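Section 4: Setting Up the Sustum Timing Kit for Your Combine or Tryout Day

Welcome back! If you've made it through Section 3, your batteries are charged, your tablet knows the name of your club, and you're ready to take the kit outdoors (or into the gym, if the weather has other plans for you). This section walks you through laying out the sprint lane, pairing the gates, running a test sprint and getting your athletes' times onto the tablet. Please read it all the way through once before you carry anything out to the field. It reads quicker than it looks, and you'll be glad you know what's coming.

This section was last updated on Oct 20, 2020, and covers both the standard kit and the Cuvard long-lane kit. Where the two are different, we say so.

Before you start

You will need the 4 timing gates with their tripods, the tablet, the long tape measure, your cones, and a helper. You can do the job alone, and plenty of coaches do, but holding the far end of a tape measure is a friendly job for an assistant or an early-arriving parent.

Pick your lane with some care. Football players need a good long stretch to slow down after a forty, linemen especially, and we like to see at least 20 yards of clear ground behind the finish. Walk the whole thing yourself in the shoes your athletes will be wearing. If you feel a soft patch or a sprinkler head under your foot, move the lane over.

CAUTION: Never set up with the finish gate facing a wall, a fence or a parked equipment cart. Athletes look at the clock when they finish, and they don't always look where they're going.

4.1 Laying out the lane

1. Put a cone at your start line and pull the tape straight out to 40 yards. Keep it snug to the ground. A tape that bellies up in the wind will give you a short lane, and then everybody goes home thinking they're faster than they are.

2. Place cones at 10, 20 and 40 yards. These are your split points.

3. Stand behind the start cone and look down the line. If the cones wander, straighten them now, before the gates go up.

4. Set a tripod at each cone and one at the start, just outside the lane, and snap a gate onto each. You'll hear a click. If you don't hear it, take the gate off and try again, gently.

5. Raise every gate to the same height, which for high school and adult players is the second mark on the tripod leg. For younger kids, drop to the first mark.

NOTE: The gates must all be at one height. A gate set lower than the others can catch a knee before the chest gets there, and your splits will look very odd indeed.

4.2 Pairing the gates

1. Turn on the tablet first and open the Rason timing screen.

2. Turn on the start gate. Its light will blink amber, then hold green.

3. Turn on the other gates in order, walking down the lane toward the finish. Wait for each one to go green before you move along. The tablet numbers them in the order it meets them, so if you skip ahead, your 10-yard split will turn up where your finish ought to be.

4. Tap Check Lane. Every gate should show a solid bar.

If a gate won't go green, turn it off, wait a slow count of ten, and turn it on again. If it still sulks, look at its battery door. Pierina Sanna, who answers most of the letters that come to our help desk, tells us a loose battery door is behind more of them than anything else.

4.3 Running a test sprint

1. Choose Test on the tablet. Test runs are not saved, so you can do as many as you please.

2. Have your helper jog through the lane at an easy pace. There's no need for heroics.

3. Check that you see a time for each split and that each is larger than the one before it.

4. Do it 2 more times. If any gate misses a runner, nudge its tripod until the aiming dot sits in the middle of the lane, and go again.

CAUTION: Keep everyone but the runner well out of the lane while the gates are live. A passing water bottle can trip a beam just as well as a linebacker can.

4.4 Loading your roster and checking players in

The tablet holds up to 500 athletes, and it will happily sort them by position, age group or bib number. You can type names in by hand, but if your sign-up sheet is already on a computer, do yourself a kindness and import it the night before. When Emiliano Lagos ran the July tryouts at the Garrido fields with our kit, he had 104 players on his list, and he told us the import saved him most of an evening.

1. Tap Roster, then Import, and choose your file.

2. Scroll down the list and look for doubled names. Two brothers with the same first initial will often fold into one.

3. Give each athlete a bib number and write it on the paper sheet as well. Paper never runs out of battery. 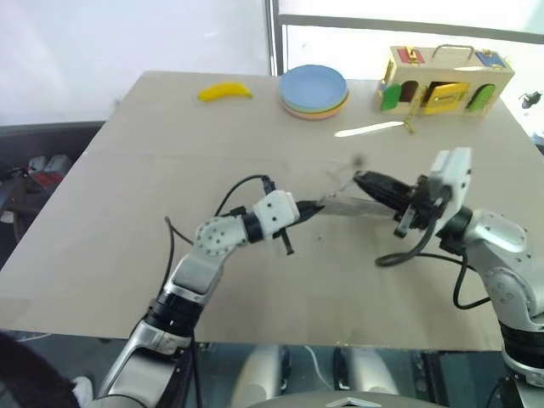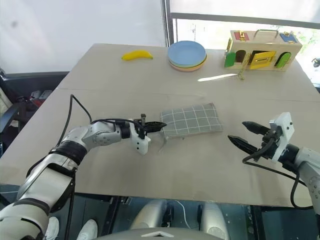 Check-in goes best at a table of its own, set well back from the start line so the crowd doesn't drift into your beams. Put the tablet at one end and the paper sheet at the other, and let players move along in one direction. Keep the bibs in number order and the pens close to hand. A big beige tabletop like the one in both pictures gives you plenty of room to spread out the bibs, and a folded cloth like the gray one with the white grid is handy for wiping the tablet screen when sunscreen and fingerprints get the better of it. Please use the cloth dry. Sprays and window cleaner can creep in under the edge of the glass.

4. As each athlete checks in, tap the name once. It will turn from gray to blue.

5. When the group is in, tap Close Check-In. Latecomers can still be added from the Roster screen, and they'll be placed at the end of the running order.

NOTE: Closing check-in locks the bib numbers. If two players have swapped bibs, sort it out before you tap the button.

4.5 Your first timed run

1. Call the athlete to the line and tap the name. The start gate will hold green.

2. Ask for a still start, with one hand down. The clock begins when the hand leaves the ground, so there's no need for you to shout "go."

3. Wait for the finish time to appear, read it out or keep it to yourself as you prefer, and tap Save.

4. If the athlete slips or pulls up, tap Discard and send them back for a breather before they try again.

Most clubs give each player two tries and keep the better one. The tablet does this for you if you switch on Best Of in the Settings screen. Shuttle and cone drill layouts use the same gates in a different arrangement, and you'll find those in Section 5.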